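Old phones before drop-off, how do you store them?
Woltwood Household Forum > Clearing Out
224 views

mariama_amoah
Jul 22, 2024
I've been putting off dealing with our old phones for years. The Makokha recycling place takes them, but only on set days, and the next one that suits me is in October. Until then they need to live somewhere. Drawer, box, bag? Does it matter?

ekyei
Any box with a lid. You're overthinking it.

fuseini_f
I'd say it matters a little. Screens scratch each other when they're piled up, and if you want to sell any of them a scratch costs you. I use a big white plastic tub because it was what I had, and I can see at a glance what's in it.
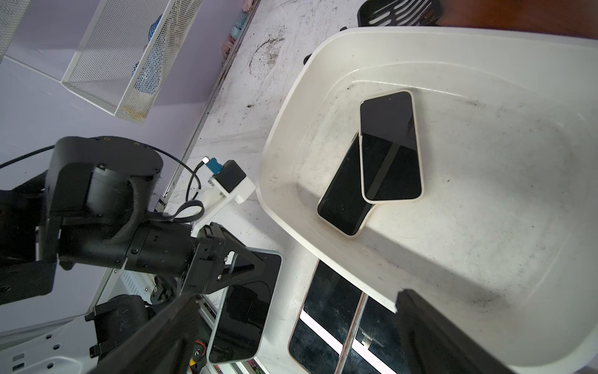
Before a phone goes in for good I check that it's been wiped and signed out of its account. Then I take out the SIM and put it in an envelope. The tub could use a wash, I know. A towel on the bottom would be better than bare plastic.

Akua A
Disagree on the open tub. Dust gets in the charging ports. I use padded envelopes, one phone each, with the model written on the front. A pack of 12 from Enotley lasted me through two clear-outs.

ekyei
Padded envelopes for phones you're throwing away?

Akua A
Recycling or selling — two different things. The Mimgate buyback counter looked at mine closely and knocked money off for marks.

PuishanL
Whatever you pick, keep it out of the sun, and don't stack anything with a swollen battery. If the back is lifting, take that one in now and don't wait for October.

mariama_amoah
Thanks. One of them does look a bit fat at the side, so I'll call Makokha tomorrow. Envelopes for the 3 I might sell, box for the rest.

ekyei
So, a box with a lid.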